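Notes for everyone who came on the Clanotora visit (and for the few who missed it) – 13 July 2025

I promised I'd type these up before I forgot half of it, so here goes. Read them next to your own notes, and if yours disagree with mine, bring it up in class, because it was loud in there and I was standing near the back for part of it.

## What we went to see

Thanakorn Onsri runs the two-arm bench at Clanotora, and the open day demo was all about plastic bags. I know some of you were hoping for something flashier! But bags are a lovely topic for this course. A box has a shape you can store in a file. A bag has a new shape every time you touch it, and it's thin, and some of it is see-through, so the camera has a hard time deciding where the bag ends and the background starts.

Remember our week on rigid grasping, where we picked a point, picked an angle and closed the fingers? Try that on a heap of crumpled film and you'll see why I wanted you to come.
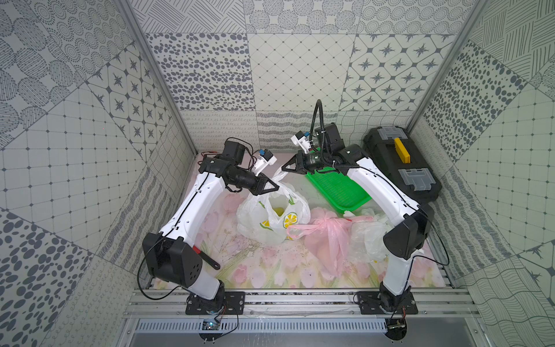
Thanakorn's first point was about handles. A handle is narrow, you can pinch it from lots of directions, and once you have it you know more or less where the rest of the bag has to hang. The second arm then has a much easier job. He called this "buying information with a grasp," and I'd like you to write that phrase down, since I'm going to use it all through the next unit.

His second point was about which arm goes first. On their bench either one can, and the choice depends on which side has more free space. Anong Yensuk asked what happens when both sides look equally good, and the answer was that they just pick left and get on with it. I liked that a lot.

## Cameras on the wrist

We spent a good while on this, and it's the part most likely to come back in your project. The fixed view tells you where things are in the workspace. The wrist view tells you what's right in front of the fingers, but it moves whenever the arm moves, and the gripper itself blocks a chunk of it. You need to be able to explain both halves of that.
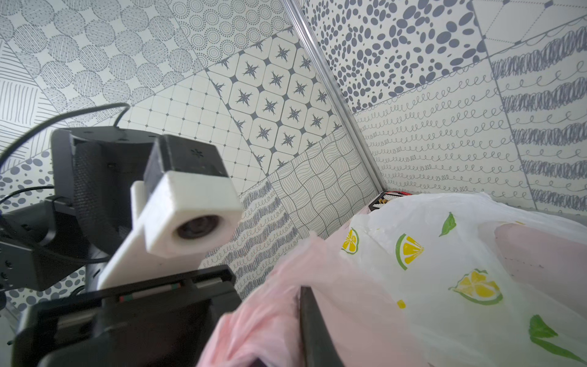
*Wrist view: gripper finger in among the bags, with the other arm's camera in its white mount behind.*

Think about how little of a bag you'd have to go on from there. You get folds, bits of print, and one bag showing through another. Printed patterns can help, because they give the software something to track, but they can fool it too. If a leaf is folded in half, is that an edge of the bag or an edge of the drawing?

Somebody asked how much practice data they use. Thanakorn said they started with 104 demonstrations and have worked up to some 1,000, and that the early ones were mostly thrown out (he wasn't shy about it, which I appreciated).

## Two arms, one bag

The last part was about holding with one arm while the other gets ready to work. The holding arm's job sounds dull and it really isn't. Pull too hard and the film stretches or slips out. Pull too little and the whole thing sags, and your nice picture of where the opening is goes out the window.

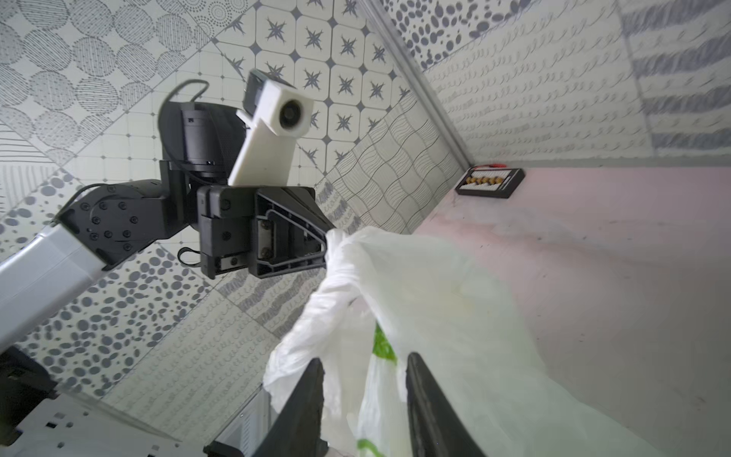
We talked about closing force here too. Thin film gives you almost nothing to feel, so a gripper with no touch sensing can close on air and report the same thing it reports when it's holding a bag. The usual fix is to check with a camera after the grasp. Look, pinch, lift a little, look again.

## For next time

- Read the Takley handout on deformable objects, at least as far as page 7.
- Write down 4 ways a bag grasp can fail, and say which camera view would catch each one.
- Try the kitchen version: pick up a grocery bag using only a thumb and one finger, with one eye shut. Then get a friend to hold one handle and do it again.

The Boonchu group presents first, then Watby. If you're swapping slots, tell me before class, please – I've already printed the list once. The project write-up is still due in December, same as it says on the syllabus.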